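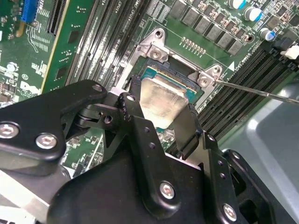
## Meltden, Februar: Fehler 1702, Greifer macht bei Schutzhalt auf

So, jetzt ist es also passiert. Prozessor gefallen, und zwar genau da, wo man es am wenigsten brauchen kann, nämlich schräg über dem offenen Sockel. Ich schreibe das gleich auf, solange ich mich noch ärgere, dann vergesse ich weniger.

Der Durchlauf selbst war bis dahin richtig schön! Aufnehmen ging beim ersten Versuch, die Fingerspitzen saßen sauber an den Seiten vom Chip, und beim Anfahren über den Sockel hat nichts gewackelt. Dann kurz vor dem Absenken Schutzhalt, auf dem Bediengerät die 1702 (Zeitüberschreitung Handgelenk), der Arm steht brav still, und der Rarutero öffnet die Finger. Einfach so. Fallhöhe geschätzt rund 22 Millimeter, reicht völlig. Ergebnis: vier verbogene Kontakte im Sockel, Chip optisch in Ordnung, aber den setze ich in nichts mehr ein, was hinterher laufen soll.

Mein erster Verdacht waren die Backen von Engelbrecht, die sind ja neu und ich traue denen noch nicht so ganz. War aber Quatsch. Im Log sieht man den Öffnungsbefehl schwarz auf weiß, er kommt direkt nach dem Schutzhalt und wird von der Rolix-Steuerung abgesetzt, also ist da nichts gerutscht. Entschuldigung an die Backen.

### Was dahintersteckt

Zwei Sachen, die zusammen blöd sind:

- Das Update der Rolix hat den Parameter für das Greiferverhalten bei Schutzhalt auf Werkseinstellung gesetzt. Werkseinstellung heißt »Öffnen«. Bei uns stand der immer auf »Halten«, deshalb hat da seit Ewigkeiten keiner mehr reingeschaut (ich auch nicht).
- Die Überwachung am Handgelenk löst nach 100 Millisekunden ohne Antwort aus. Das Kabel hat in einer bestimmten Drehstellung Zug auf dem Stecker, und genau in der Stellung stehen wir beim Absenken. Wenn ich am Stecker leicht ziehe, kann ich die 1702 herbeiführen, wann ich will.

Das mit dem Kabel hätte für sich genommen nur einen nervigen Stopp gegeben. Mit »Halten« wäre der Chip in den Fingern geblieben und ich hätte in Ruhe von Hand rausfahren können.

Was mich mehr beschäftigt: Ich war mit dem Schraubendreher ziemlich nah dran, viel näher, als ich eigentlich sein will, wenn ein Schutzhalt kommt und hinterher irgendein Teil der Anlage doch noch etwas tut. Ein aufgehender Greifer quetscht niemanden, klar, aber es ist eine Bewegung nach dem Halt, und damit hatte ich nicht gerechnet. Ab jetzt ist die Hand samt Werkzeug aus dem Gehäuse, bevor der Arm freigegeben wird, und das gilt auch für »nur kurz die Schraube«. Hab's auf den Zettel am Bediengerät geschrieben, bitte nicht abreißen.

### Zweite Runde, Desktop-Gehäuse

Die gleichen Fahrten will ich am Tower haben, weil es da enger zugeht als im Server und das Kabel am Handgelenk eher mal irgendwo hängenbleibt. Es macht ja ohnehin eine Schlaufe nach unten Richtung Board, und wenn der Arm von oben ins liegende Gehäuse greift, muss ich die im Auge behalten. Die Grafikkarte ist noch drin und bleibt es vorerst auch. Chip gibt es in der Runde keinen, ich nehme den Aluminium-Dummy und lasse den fallen, so oft er will.

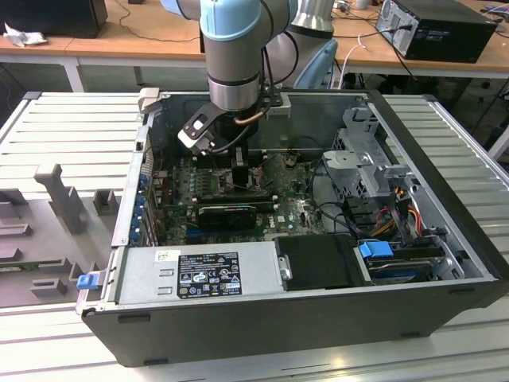

Reicht es, den Parameter einmal auf »Halten« zurückzustellen?

Das reicht nur bis zum nächsten Update, danach steht er wieder auf »Öffnen«. Er muss deshalb beim Programmstart abgefragt werden, und bei falschem Wert darf der Arm gar nicht erst losfahren.

Die Abfrage habe ich schon eingebaut, ist bisher aber nur trocken getestet. Wer an der Rolix sitzt: Liegt im Startblock, ganz oben, bitte nicht auskommentieren, auch wenn die Meldung nervt!

### Noch offen

- [x] Parameter auf »Halten«, gespeichert und nach Neustart kontrolliert
- [ ] Zugentlastung ans Handgelenk (erst mal Klettband, später was Gescheites)
- [ ] Überwachungszeit lassen, wie sie ist. Ich weiß, hochsetzen wäre bequem. Erst das Kabel.
- [ ] Ersatzboard bestellen oder die Kontakte unterm Mikroskop richten, da bin ich noch unentschlossen
- [ ] Bei Rarutero nachfragen, was der Greifer bei Stromausfall macht. Im Handbuch steht dazu ein halber Satz, und den verstehe ich auch beim dritten Lesen nicht

Das Log von der 1702 liegt im Meltden-Ordner unter »Störungen«, den Mitschnitt vom Handgelenk lege ich noch dazu, sobald der Rechner ihn rausgerückt hat.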